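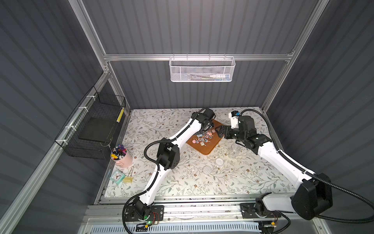
Does the Sosero wipe-clean tablecloth hold up to everyday meals? Ours has done well through 33 dinners and one very messy birthday, and I'd buy it again.

I should say I'm a cotton person. My mother ironed hers, and I swore I'd never put vinyl on a table (sorry, Mom!). But then my neighbor Idalina Barreto had us over in November, and her gravy boat went over, and she just wiped it up and kept right on talking. I ordered mine that night for $48, the large size with the flannel back.

It came folded tight, and the creases took two weeks to settle. A warm hair dryer on the underside helped a little – keep it moving, though.

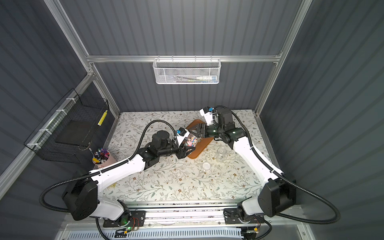 Tomato sauce comes up with a damp cloth, and so does coffee if you don't leave it till morning. Turmeric is another story. I still have a faint yellow spot near my husband's chair, and neither dish soap nor baking soda has shifted it. The hem is stitched nicely, better than on the Grirketti one I had on the porch, which frayed by the end of summer. There was a bit of a smell at first – a day over the shower rod took care of that. I've got my eye on the round one for the kitchen next.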